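**March, bench notes -- Tresitz hand-held gripper kit, on loan through Nilville**

Second session with the paired grippers. Task is table clearing into a floor bin, in a furnished bedroom. The items are ordinary snack packaging: cartons, foil packets, a plastic cup, a drink can. Nilville want a view on whether the kit is worth buying for the Chu clearing set. 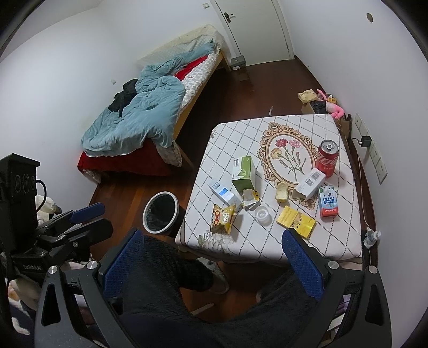
*Entry by: bench 3, evaluation*

Setup took 20 minutes from case to first recording, against the 5 claimed on the Brirkau reseller sheet. Most of that went on pairing the left unit, which dropped out until both were restarted in order.

Jaw travel is enough for the milk carton and the small boxes. The blue pads hold card well. Foil is harder: a packet picked up by the crimped end tends to swing, and the operator slows down to let it settle. Thin flat items need a push to the table edge first -- log these as two actions, not one.

The camera sees a lot of floor as well as the jaws, so the bin stays in view for most of a seated reach. Distortion near the rim is strong. Use the supplied calibration file, not the default.
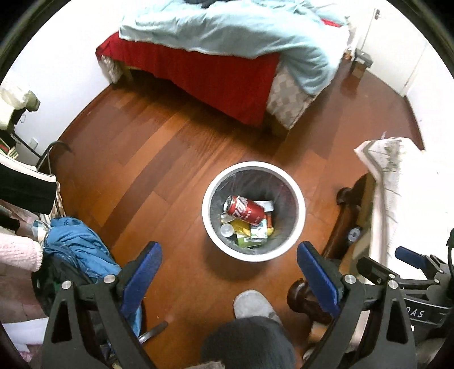

Bin from above, can on its side, both jaws open.

Wrist load is acceptable up to 60 minutes with breaks. After that the grip trigger feels stiff and drops become more common. Check whether Tresitz sell a lighter spring.
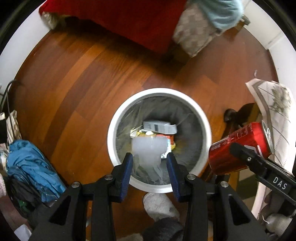
Export ran clean on the third attempt. The first two stopped at the sync step with no error text -- sent the logs to Nilville and asked for the firmware notes.

Still to do: repeat with a taller bin, swap left and right units, weigh both with cables fitted. No decision on purchase until the sync fault is explained.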